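Abro registro aquí porque llevo desde marzo con esto en correos sueltos y ya me pierdo. Resumen: el mapa de incidentes armados que publicamos en la web de Gallby duplica combates, y la semana pasada un lector nos escribió muy enfadado (con razón) porque un mismo ataque a un puesto de control salía en dos provincias distintas.

**Síntoma**

La base tiene 1.694 incidentes del conflicto, desde la primera ofensiva hasta el alto el fuego. En el mapa aparecen más, y siempre de más en la zona fronteriza. En la tabla todo cuadra!! Solo falla el mapa.

**Lo que he probado**

- Vaciar la caché de Nepia. Nada.
- Volver a importar la capa de provincias. Nada, y encima perdí los colores por bando.
- Quitar el filtro por fecha. Salen los mismos duplicados.
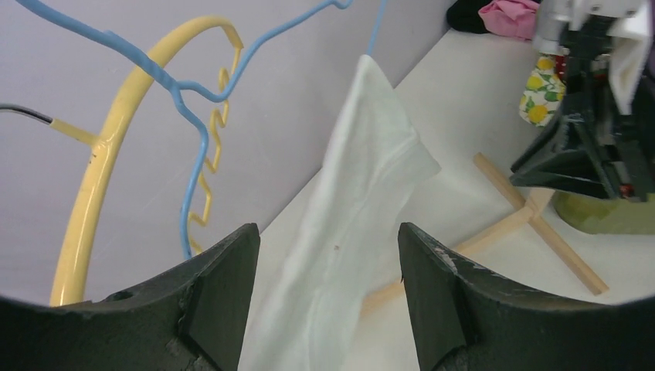 Lo siguiente fue mirar los topónimos, que era lo que más pereza me daba. Los partes del ejército usan una grafía y los de las milicias otra, y Nepia los trata como pueblos diferentes aunque compartan coordenadas. Para probarlo monté una entrada de ensayo con las dos grafías y el mapa me pintó dos puntos. O sea que el fallo no depende del tipo de incidente, ni del texto del parte - es el nombre del lugar y punto.

**Arreglo provisional**

Hice una tabla de equivalencias con 400 topónimos y la cargué en Perncombe, que es de donde Nepia lee los nombres. La frontera quedó limpia a las 18:30 y me fui a cenar tan contenta. A la mañana siguiente habían vuelto 2 duplicados, los dos en el mismo valle, que cambió de manos varias veces durante la guerra y tiene nombre nuevo casi por cada ocupante.
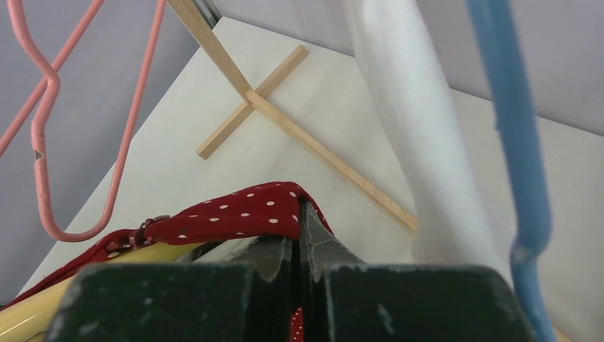
Con el valle he ido a mano. Perncombe guarda el nombre antiguo como alias, pero la sincronización nocturna lo asciende otra vez a nombre principal, y ahí se rompe todo. Repetí el ensayo, y esta vez desactivé la sincronización antes de guardar. Un solo punto en el mapa, también después de recargar.

**Pendiente**

Necesito que alguien de Pravton me diga si se puede bloquear el nombre principal sin apagar la sincronización entera, que la usamos también para las cifras de desplazados y eso no lo puedo dejar parado. Mientras tanto la dejo desactivada solo en la capa de incidentes. Adjunto la tabla de equivalencias en el siguiente mensaje, que aquí no me deja subirla.

Estado: abierto, a la espera de Pravton.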